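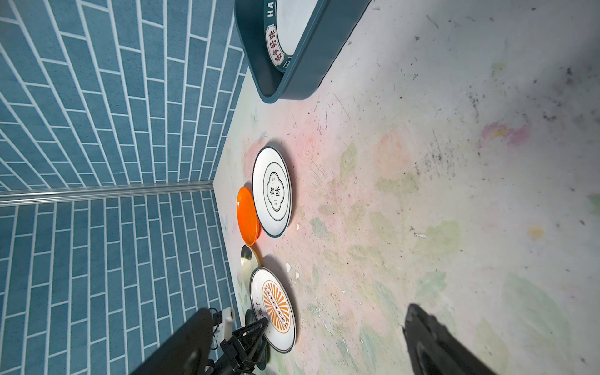 **Kitchen scales – Clultico vs Mudidia, which one lasts?**

**flourpower_na** wrote:

Old scale died in February, need a new one. Mostly bread, some coffee. Down to two:

- Clultico flat one, glass top, 1 gram steps
- Mudidia with the pull-out display, half gram steps, costs a bit more

Anyone had either for more than a year? Reviews on the store page are all "arrived fast, 5 stars" which tells me nothing. Batteries matter too, I hate the coin ones.

– Ro-un Na

---

**crumbshot** wrote:

Mudidia. Had mine 4 years. Display pulls out so you can read it under a big bowl. Clultico you're basically lying on the counter trying to see the number.

Takes AAA. Same set lasted me most of a year.

---

**oldtincup** wrote:

Disagree. Had the Mudidia, the pull-out cord got flaky, numbers jumping all over. Went to Clultico and its been fine. If you bake with a big bowl just tare, put a plate under the bowl, whatever. Cheap fix.

Also half gram steps on a scale that size is marketing. Put the same coin on it five times and see what you get.

---

**crumbshot** wrote:

> half gram steps is marketing

I did do that. Same number every time except once. For yeast it matters.

---

**oldtincup** wrote:

For yeast get a pocket scale. Neither of these is good at 3 grams of anything.

---

**sunja_bakes** wrote:

Sun-ja here. I've got the Clultico at home and a Kwon at my sister's place in Drurnham. Few things nobody mentioned yet

- Auto off. Clultico shuts off way too quick. You go get the rye out of the pantry, come back, blank screen, tare gone. Drives me nuts
- Heavy bowls. My dutch oven with dough in it came to 2,290 grams on the Clultico and the same on the Kwon. So accuracy ok up there
- Cleaning. Glass top wipes off easy, but flour gets in the seam around the buttons
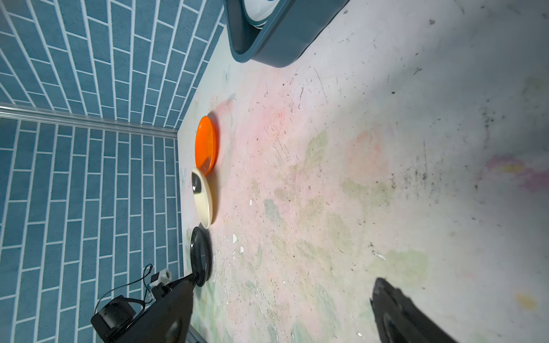

- Batteries. Clultico is coin cell, sorry. Kwon is AAA

If auto off bugs you skip the Clultico. I'd look at the Kwon before either of the two you listed tbh

---

**flourpower_na** wrote:

Ok the auto off thing is a dealbreaker, I wander off all the time. And coin cell too, ugh.

How's the Kwon display with a wide bowl? Mine is pretty wide.

---

**sunja_bakes** wrote:

Display is angled up at the front, you can read it unless the bowl is huge. I weigh 900 grams of flour into a wide steel one and see it fine. It's thicker than the others tho, won't slide into a skinny drawer

---

**oldtincup** wrote:

Kwon buttons are mushy. Tried one at a friend's. Had to press tare twice half the time.

---

**sunja_bakes** wrote:

Never had that. Maybe low batteries? Mine clicks

---

**crumbshot** wrote:

Still say Mudidia. One bad cord doesn't make it a bad scale. Don't yank it out by the wire and it's fine, pull on the display part.

---

**oldtincup** wrote:

I didn't yank it.

---

**flourpower_na** wrote:

Lol ok. Ordered the Kwon, store takes returns so if tare is mushy it goes back and I'll try the Mudidia. Will post after a few loaves.

Anybody know if it remembers the unit or goes back to ounces when you turn it off? Manual dosen't say.

---

**sunja_bakes** wrote:

Remembers. Goes back to ounces only when you change the batteries. Switch is on the bottom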